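发件人：Kári Brøndum
收件人：Batbridge 织物整理组邮件列表
日期：2019-07-09
主题：Re: 酒红那块到底放哪边

各位，赶时间，先简单回。

Dagný Stougaard 写道：

> 酒红色那块大的和橙色那块小的，是一起走还是分开走？Clestlow 那边四月就问过一次，我没找到回信。另外灰绿的要不要也算进去？还有，叠的时候折线朝哪边，上次两个人两种叠法，拆开一看全是印子。
>
> 箱子还剩 12 个，我想周四前封掉。
>
> Dagný

一起走。橙色的放酒红上面，不要塞到里面去，它容易起皱，现在就已经有几道折痕了，熨一下再装吧。酒红那块有点反光，面子朝里卷，别叠。卷芯用 Rana 送来的纸筒，柜子下层还有 2 根，不够跟我说。

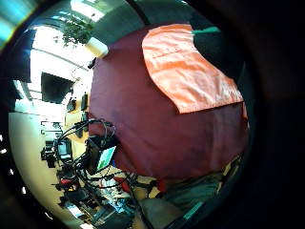

酒红大布，上面搭着橙色那块；下方是灰绿的。

灰绿的单独一箱，不算在 Clestlow 那批里，是 Kavimska 的。箱子外面写清楚，上回标签贴错了，两边来回寄，运费 49 欧，我可不想再付一次。

折线的问题：统一沿长边对折，缝线朝外。已经叠好的就不用拆了，下次在注意。橙色那块有一条缝线，很浅，顺着它折就行，别自己另找中线。

还有几件小事：

- 深色那件带蓝绿边的，先别装，我还没问清楚归谁
- 工作台上的线不要拿来捆布！！黑线会掉色，用棉绳
- 红色的东西也别顺手扔进布箱，先留在台上
- 绿植不搬，谁路过浇点水

防潮纸我订了 2 卷，明天上午应该到，到了放门口就行，不用等我拆。清单我今晚改好发上来，旧的那份作废，别再照着旧的打勾了。周四封箱没问题，不过最好留一个箱子先别封，万一 Clestlow 又临时加东西。

Dagný 你要是下午还在，帮我量一下橙色那块的长边，表里那格是空的，我昨天量完忘记写了。圆角不用管，量到最边上既可。

先这样，要去赶车。

Kári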